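Ticket 783 - Door task in the simulator, and what it means for the gripper order
Status: open
Category: purchasing / simulation
Opened by: the person with the budget spreadsheet (me)

Hi all, I'm opening this as a support ticket so it stops living in my inbox. Short version: we have to tell Grorkby how many gripper sets we want and which finger length, and I don't want to sign for anything until the door task in the sim gives us an answer we trust. The quote covers two arms and two grippers, and it's the biggest line on my sheet by a mile. I've been going through the saved views from both kinds of camera, body and wrist, and adding notes as I go. 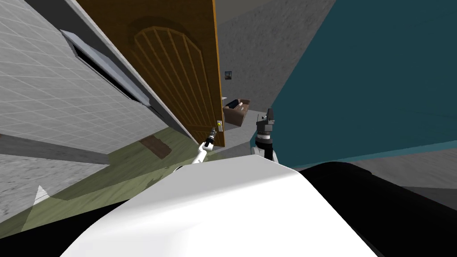 So, the money. Grorkby wants 39 percent up front and the rest on delivery, and their lead time is 20 weeks if we take the standard fingers. Longer fingers are a custom order (they were nice about it, but custom is custom!) and push delivery out past August. I asked if we could buy the arms now and add the grippers later - yes, but then we lose the bundle price and pay for a second install visit. I put both versions in the shared sheet, second tab.

Things I checked before bugging anybody:
- Reloaded the door model from a clean copy. Same result.
- Swapped our contact settings for the defaults. Same result.
- Updated the Ovura plug-in. It broke my menu layout and changed nothing else.
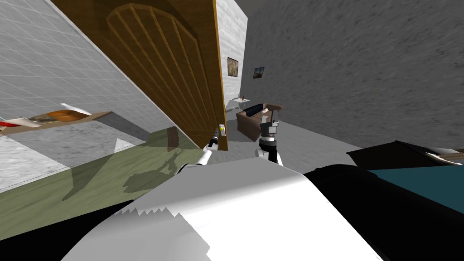 My big planning question is whether we need two grippers at all. Ovura licenses its grasp planner per hand, so a second gripper costs us twice, once for the hardware and again every year for the seat. In the view I keep going back to, the left gripper has the door handle and the right one is just hovering there, empty, with the sofa behind it. I know one view isn't a whole task, and the laundry list from the Jelutden side includes carrying things through doorways, so please don't read this as me killing the second hand. I'd just like somebody to write down which tasks need it, so I can defend the number.

Update 1

I got the contact log open (finally). The door model has a separate collision shape for the knob and another for the plate behind it, and the one for the knob is bigger than what gets drawn. If that's right, our "we need longer fingers" argument may be coming from a bad model, and I'd be pretty embarrassed to pay custom prices for that. I've asked for a fixed shape. Until then, please treat the clearance numbers in the sheet as a guess. 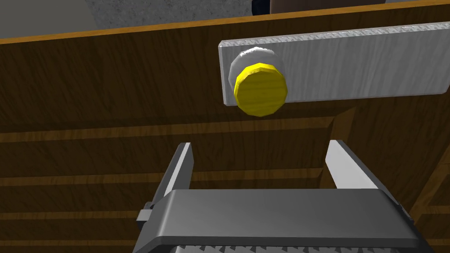 Jelutden, Mar 18, 2020

Copying in the note from the site call so it's all in one place. They want a six-month trial, with an option to buy at the end, and they'd like us to carry the insurance. I said I'd ask. They also want the cost of spare fingers listed on its own line, and fair enough, I should have done that from the start. Ó Dálaigh, the reseller, can hold spares for us at no charge if we order at least 6 pairs together, which seems like plenty for a trial but they don't go bad on a shelf.

Update 2

The fixed knob shape is in. I haven't rerun the full set yet, so no new clearance numbers. What I did do is go back through the wrist views and match them against the drawing of the standard fingers, and I'm a lot calmer about the standard ones than I was. Nearly talked myself into closing this!

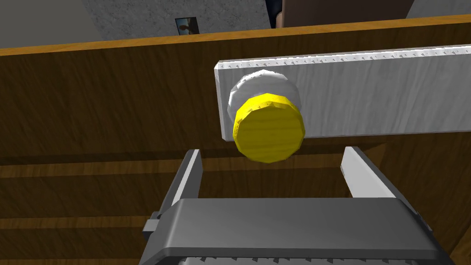
Wrist view: fingers apart, yellow-capped knob above the gap.

Still needed before I send the order:
1. Full rerun with the fixed shape, standard fingers only.
2. The list of two-handed tasks, even a rough one.
3. A yes or no on insurance for the trial.
4. Ó Dálaigh's spares offer in writing, because so far I only have it from a phone call.

I've asked Grorkby to keep the quote open while we sort this out and they said they would. If you have the rerun results, drop them right in this ticket and please don't email me the zip file again, my mailbox is full. Leaving the status as open.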